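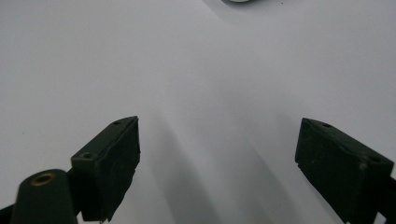 Gripper open over the white table, pads facing in

Can a machine clear a table yet?
Asked in Home Robots, November

I run the front counter at a small repair shop and I would LOVE to hand off the boring stuff: picking up little parts, putting lids back on, wiping down. My cousin swears the Kerton arm does all that now. Is it real, or is it still one good take out of 1000?

2 answers

Hermenegildo Ochoa
Part of it is real, and it's such a fun time to be watching this! Picking up one small thing from a bare surface works really well now. I helped out on a tabletop project at Colitz (we used a two-finger gripper with padded fingers) and our best week was 79 percent clean pickups. Two years before that I'd have thrown a party for half.
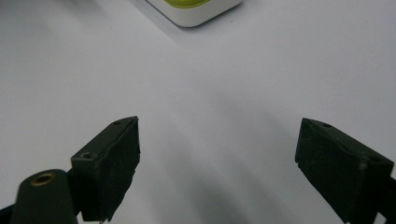 The trouble starts when things touch each other. Put a lid half under a rag and our success rate fell off a cliff. Pale parts on a pale table were rough for us too, so try a darker mat if you can. Wiping is further along than you'd think, as long as you don't care about corners. Lids that just sit on top, yes. Lids that screw or snap, not where I'd trust it with a customer's stuff. 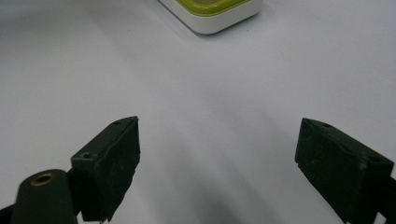 If your parts come one at a time, I'd go for it. Start with a single job, say counter to bin, and leave it alone for a month before adding another. And check what new pads cost, ours got chewed up fast.

edik_lammers
depends on the parts. mine does sockets fine, washers never. fingers can't get under them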